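1/ Spent the morning descaling the kettle and the shower head. We have hard water out here in Clidside and I'd let both go since July.

2/ Used the Lestora citric powder. 30 g in a full kettle, boil, leave it, tip it out. Two rinses and the tea tasted normal again.

3/ The shower head was worse. Of the 43 nozzles, 7 were blocked solid. I tied a bag of white vinegar around it overnight and poked out the rest with a toothpick.

4/ Don't do the vinegar trick on brass or anything with a coloured finish. I dulled a tap that way at the old flat and it never came back.

5/ Someone asked about the Tirnetti spray. It's fine on glass and tiles, but it did nothing for the grey crust around the base of the taps. A rag soaked in vinegar and left for nearly 30 minutes got that off.

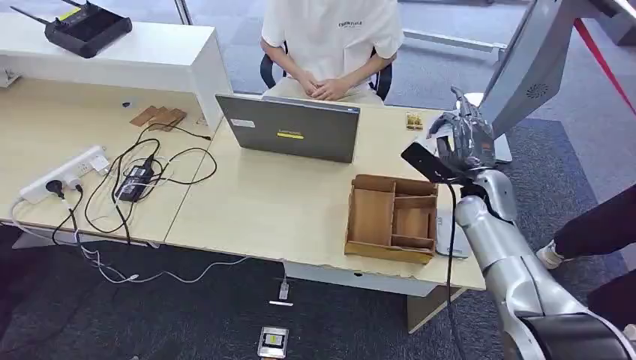

6/ Grout is next. I've got bicarb, an old toothbrush and half a bottle of Mamani bleach under the sink. The bleach won't go anywhere near the vinegar. Windows open, gloves on.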